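June 7, 2023

The box on the bed

I have been putting things in a cardboard box for most of the evening and I would like some credit for it.

The plan was simple. Eleven months in one room, a van booked for the morning, and me with a roll of tape and a firm belief that I don't own very much. I have told people this for years. I say it at parties. "Oh, I could be out of anywhere in an hour," I say, like a man in a spy film, and people nod and go and stand near someone else.

It has now been four hours.

The trouble started with categories. My sister rang at lunchtime to tell me that you pack by category, never by location, and that she did her whole flat that way in May and found every single thing on the first night. So I made a list. Kitchen, which in my case means the fridge and a spoon. Clothes. Papers. Electrical. That left a fifth category, which I called Small, and Small has eaten the entire evening.

Small is anything you pick up, look at, and put down somewhere else. I moved one pen between two different piles for so long that I felt we had an understanding. Small is also where I put the things I will need tomorrow, on the grounds that I'd know where they were. You can see the flaw in this. I couldn't, until I had taped the box shut and wanted to change the channel.

So I untaped it. Then I taped it again, went to pay for a takeaway, and untaped it for my wallet. The flaps have been through a good deal this evening and I don't think they'll stand a third go.

Parveen Kanagaratnam, who has the room below and is taking over the lease on mine (more light, she says, and she is welcome to what comes with it, namely the sun at five in the morning), came up at eight to see how I was getting on. She looked at the bed. She looked at the heap on top of the fridge. "Have you started?" she said.

I said I had started at four.

She was very kind about it. She sat on the floor and wrapped my two good mugs in pages of the free paper, and told me that when she moved out of her last place she paid a firm called Trovville to do the lot. They packed her bin. With the rubbish in it, wrapped, labelled BIN. She paid 379 pounds for this and still speaks of them warmly.

My own van is from Jondari, and they charge by the box, so I have a reason to be careful. It has not made me careful. It has made me try to fit things inside other things, and there is now a colander in my suitcase with socks in it.

I should say something about the quilt, as I've been asked more than once whether it's mine. It is. I bought it at the Singhal sale the week I moved in, when the room had a bare mattress and I had a fever, and I went for the first thing with flowers on it. I have grown fond of it. It was meant to be packed before anything else, being big and soft and useful for padding, and instead I have used it as a table all evening, so it will have to go last, in a bin bag, like evidence.

The curtains stay. So does the air conditioner, which I will miss more than some of my relatives. The television is under discussion. Getting it off the wall needs a tool I don't have and a steadiness I've never had, and Parveen has gone rather quiet whenever I mention it, in the way of someone who wouldn't mind inheriting a television.

I've drawn up a timetable for tomorrow. Up at six, strip the bed, kettle in last, van at nine. I have also written WALLET on the back of my hand, and under it, smaller, REMOTE, in case the television question goes my way. If it goes Parveen's way she'll want it too, so I can't lose either way by knowing where it is.

It's nearly midnight and I still haven't touched the top of the fridge. There are bags up there I don't recognise. I'm going to have one more look in Small for the phone charger and then sleep next to whatever's left.

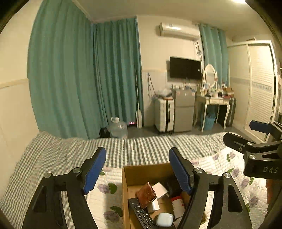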